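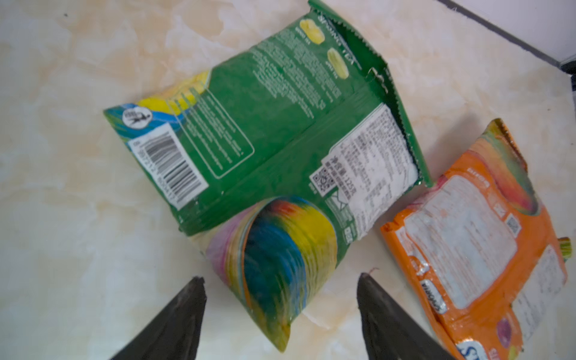
I have come to believe that the most useful person in a robot project is the one with the patience to crumple things. My friend Notburga Bachmann, who runs data collection at Zirnik, feels the same way, and she and I have spent many a long lunch agreeing with each other about it.

When I started out, we wanted every example to look lovely. We flattened the bags, lined them up and recorded 900 packings that could have been one packing copied over and over.
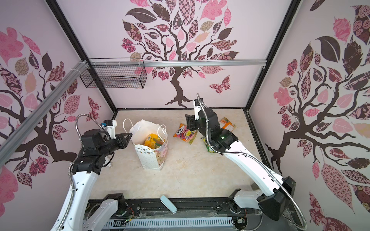

A snack bag has no proper shape, bless it, and a paper gift bag is hardly better - the rim folds in, the handles flop wherever they like. If a learning system only ever meets the tidy version, I don't see how we can be cross with it later for being lost in an ordinary kitchen.
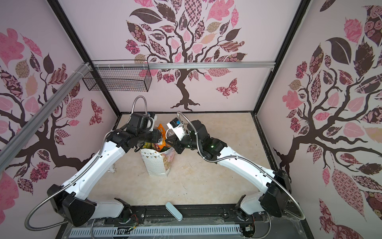 I would take 120 varied examples over that first pile any day, and I would keep the slow ones too. The pauses and second tries that we used to trim away (I trimmed plenty myself, back at Gasel) show how a person gets out of trouble, and I'm sorry now that I threw so many out.

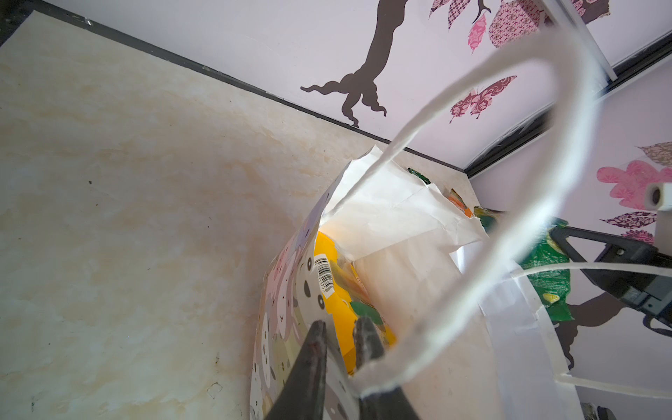 What I would ask of a new team

Let the people doing the recording choose how the goods are laid out, and write down what they chose. Give them a break after 51 runs, or sooner if they ask. And please, look through the recordings together over coffee before anyone orders more.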